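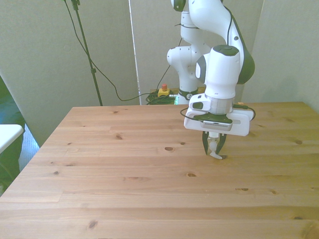

A robotic arm with a two-finger gripper over a pine table.

Hotevier Community Newsroom Completes Spring Reporting Program

30/06/2024

The Hotevier Community Newsroom has closed the spring session of its resident reporting program, in which 17 residents were trained to report, edit and publish news about their own neighborhoods. Nele Mühlbauer, who has directed the program for two years, spoke with the Kikance Review about how participants are selected, what the training covers and what the newsroom plans to change.

Applications opened to any adult living within the service area. Prior experience in journalism was not required, and 43 residents applied. Ms. Mühlbauer said the selection panel read every application twice and gave the most weight to the story idea each applicant was asked to submit.

"We ask for one page on something in your neighborhood that you would like explained," she said. "A person who wants to know why the bus shelter on their street was taken down has already started reporting. We can teach that person how to request a record and how to call the transit office."

Training was held in the evening at the former Zhong branch library. Early sessions dealt with interviewing, note-taking and public records. Later sessions covered audio editing, corrections and the legal limits on recording a conversation. Each participant was assigned an editor and was expected to complete one long piece and several short ones.

The subjects varied widely. Khalil Nasrallah produced an audio series on shop owners along the Jitent corridor whose leases expire next year. Yufang Liao wrote on the shortage of evening interpreters at public meetings and attended planning hearings through April to gather material. Her article appeared in English and Chinese, and Ms. Mühlbauer said the bilingual edition required a second round of editing that the program had not budgeted for.

"The Chinese text was edited by Chunhua Yuan, and she found two places where the English was unclear," Ms. Mühlbauer said. "We corrected both. I would like every article to have that kind of reading, but at present we can pay for it only on request."

Asked whether the newsroom interferes in the choice of subject, Ms. Mühlbauer said that editors may question a topic but may not replace it. Disagreements are referred to Xiaoqing Jiang, the standards editor, whose decision is final. One such case arose this spring, when a participant wished to write about a landlord from whom she rented. The article was reassigned to another reporter, and the participant was interviewed for it as a tenant.

"She was unhappy with that for a week or so, and I understood why," Ms. Mühlbauer said. "It was her story in the ordinary sense of the word. We still could not publish it under her name."

The newsletter that carries the participants' work now has 3,160 subscribers. Ms. Mühlbauer said that figure matters less to her than the replies readers send, which are forwarded to the reporter concerned and kept on file. Several have led to follow-up articles, among them a short report on school crossing guards that is now being expanded.

The next session will include more time on editing and less on social media. Participants had asked for the change in their exit interviews. The newsroom also intends to offer a small stipend for child care on training evenings, subject to approval of its budget.

"We lost good people in the first year over the child care question," Ms. Mühlbauer said. "They told us plainly, and we should have acted on it sooner."

Application forms for the next session will be available at the Zhong building and by mail.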